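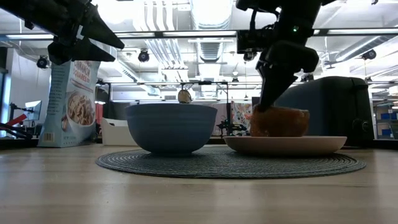
Brenda Fothergill wants it on record that the rest trial should come before any arm moves, every time, and that half the bad grasp data from February came from skipping it. Fair enough. It's now step 3 below. Her other comment, that the old section 4 read like a grocery list, also fair. Rewritten in a hurry, sorry.

4. Running a breakfast block (press and release method)

What you're measuring: how far a soft item squashes under the closed fingers, and how much of that it gets back. The Korkus controller logs finger force and height together. You get one curve per trial. The curve is the result, the rest is housekeeping.

Before you start

Both arms homed. E-stop in reach of the person at the keyboard, not the person setting the table. Rweyemamu logger open and showing a live trace on both channels – if one is flat, restart the logger, not the arm.

Steps

1. Lay out the table from the layout card. Placemat first, then plate, then bowl. Tall stuff (cereal boxes and so on) goes outside the press zone.

2. Put a fresh item on the plate. Fresh means not pressed before. Bethel Kahsay tried re-using buns in the pilot and the second curve is useless, much too soft at the start.

3. Rest trial. Start the logger, touch nothing, let it run 300 samples. Trace should stay inside the grey band. If it drifts, re-zero and do it again.

4. Choose the pressing arm in the Aler panel. The other arm parks high. Check it's parked by looking at it, the panel has been wrong.

5. Bring the pressing arm down in jog mode until the fingers are just over the item. Slow speed only.

6. Hit Press. The arm goes down to the force limit, holds, then lifts by itself. Don't touch the table during the hold.

7. Wait for the second trace to finish. This is the recovery part and people keep killing it early. 610 samples, no fewer.

8. Tag the trial: item type, arm, plate, anything odd. "Odd" includes crumbs under the fingers.

9. Wipe the fingers. Change the item. Back to step 3.

Caution: never put a hand on the plate while an arm is in jog mode. Stop, then reach.

Caution: toaster stays unplugged for the whole block. It's there as an obstacle, nobody needs toast.

Note: force limit is set to 200 on the panel scale for baked goods. Don't raise it to get a "nicer" curve. The limit is the same for every item so the curves can be compared, and if you change it halfway the block is binned.

Note on the fingers: Bình Vi's set has the angled tips, Prastwood's set has flat ones. Either is fine but dont mix within a block. Write down which.

What a good curve looks like

Steep-ish rise, flat hold, quick drop, then a long slow tail. The tail is what we care about. Robel Lemma's fit script reads the tail only and gives you 2 numbers, speed of recovery and how much never came back. Dense items have a short tail. Airy ones go on forever.

If the hold isn't flat, the plate probably slid. Check for crumbs between plate and mat, reseat, mark the trial bad, carry on. Don't delete it – Hawi Habte uses the bad ones to train the slip detector and gets cross when they vanish.

End of block

Both arms home. Export from Rweyemamu before you close it, becuase it won't ask. Pressed items go in the organics bin, nobody eats them. Layout card back on its hook. For liquids in the bowl see section 5.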